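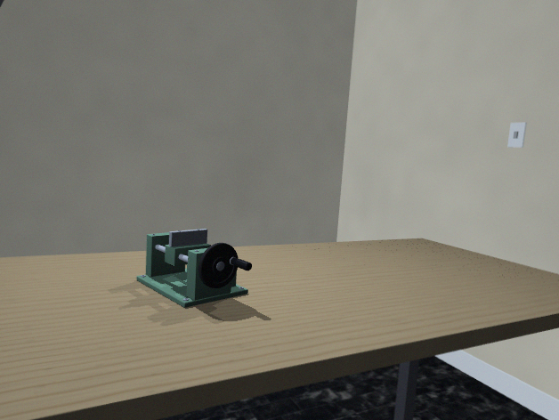

Bench Vise and Work Area Inspection, Brostham Shop
Date: 2020-02-18
Interval: every 4 months

1. Base plate and mounting bolts
Check for cracks, lifting and missing bolts. Torque by hand wrench only.
Result: Pass. One bolt took a quarter turn.

2. Jaw faces
Close on a strip of paper at both ends. Grip must be even.
Result: Pass. Light burr on one edge, filed.

3. Screw and handle
Run full travel. Clean out chips, apply Harno grease.
Result: Pass with comment. Stiff over the last 15 mm. Recheck in December.

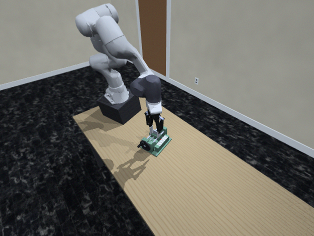 4. Bench top
Look for splits, oil soak and rocking. Bench height is 900 mm.
Result: Pass. Reseal next cycle.

5. Aisle and floor
No cords across the walkway. Mats flat.
Result: Fail. Mat curled at the door. Replacement ordered from Yen, item 133. 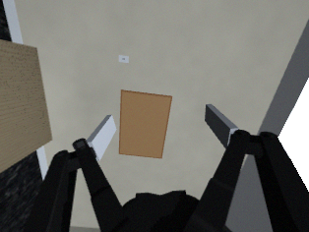 6. Lighting and exhaust
Lamps must start without flicker. Clerevent fan must hold a tissue against the grille.
Result: Pass. Filter gray, change before next inspection.

Open items: 3, 5. Keep this sheet with the last one in the shop binder.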